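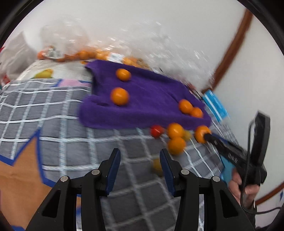
King-fai Tai wrote to ask if juice comes off the mat, and if the fleece goes with it or is sold seperately. Yes to the first, wipe it the same day. Fleece is its own item, see further down.

Moura Grid Mat, gray with white lines
Item 711
In stock, ships from our own shelf

Flat work mat for sorting, laying out, measuring by eye. Gray ground, white square grid printed on top. People buy it for sewing and then it ends up in the kitchen. Fine by us. Small fruit, beads, seed packets, screws – anything that needs spreading out and looking over.

Stays flat once it has been out of the tube overnight. If the corners still lift, roll it the other way for an hour, then put it down again. No heat. No iron, please, we had two come back in April with a nice shiny triangle on them.

Colors: gray/white only right now. The green is finished and not coming back.

Care
Damp cloth, drop of dish soap. Tomato and berry juice should not sit. Citrus is OK but wipe it anyway, the peel oil leaves a dull patch if you let it dry. Not for the dishwasher. Not a cutting board either, a knife will go through the print.

Store rolled, print side out.

Moura Fleece Square, purple
Sold singly

Soft layer to go on top of the mat. Keeps round things from rolling off, mostly. Bunch it up a bit and kumquats, cherry tomatoes and small mandarins settle in the folds. Laid flat they still wander.

Also good under glass, for jewelry, for wrapping a lens. Sheds a little for the first wash or two, so wash before it goes near food. Cold, no softener, hang to dry. Purple can bleed a bit on the first wash, keep it away from whites.

Edges are cut, no hem. Fleece doesnt fray so we leave it.

What you get
Mat: one mat, rolled in a cardboard tube.
Fleece: one square, folded, paper band.
No fruit, no tools, no tray.

Orders and shipping
Most orders leave next working day. Tubes go by parcel, fleece alone goes as a letter. Mat and fleece together go in one box with the tube inside, no extra charge for that.

Schools and shops: trade price starts at 100 pieces, mixed items OK. Next step down is at 500. Over 2,000 we order from the mill for you and it takes longer, write first. Ask for Aigars Sakalauskas, he does the trade quotes.

Returns
Unused, in the tube, within the usual period. Washed fleece we can't take back. Creased mats – send a picture before you send the mat, most of them flatten and you save the postage.

Questions we get
Is it magnetic? No.
Can I trim it? Yes, sharp knife and a steel ruler, follow a grid line. Trimmed mats can't be returned.
Does it slip? On polished wood a little. Wipe the underside, usually that does it.
Other colors of fleece? Purple is what we have. Gray maybe later.
Same as the Vurer mat? No. Thicker, and the lines are white instead of yellow.

Page updated 11/06/2022. Stock count on the fleece may lag a day, call if you need a lot of them fast.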